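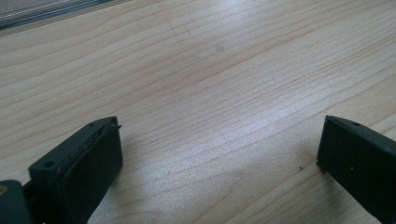
Rachid El Idrissi replied to our March letter that the tables matter less to him than the evenings, and he asked us to say plainly how many people stay until the end of a course. We try to answer him in this report.

Sorura reading evenings, Nestau library
Second progress report to the Tahiri fund

In this period we held 2 courses for adults who want to read and write better. The first one finished as planned. The second started late, as the heating in the library was under repair, and it has still 3 evenings to go. Most of the learners who began the first course came also to its last evening. Those who left us had mostly changed to night shifts.

The group in Floltalska is smaller than we hoped. The bus goes back at half past eight, so we moved the start to six o'clock. Attendance became better after this, but parents with small children now find it difficult to arrive in time - we do not have a good solution yet.

Spending: we used 225 euros for workbooks and paper, a little below the budget. The room in Nestau is still free of charge. For Floltalska we pay rent from April, and we ask your permission to use the money left from printing for this.

Still open: a second teacher for the beginners, and the date of your visit. Any evening after six is suitable for us.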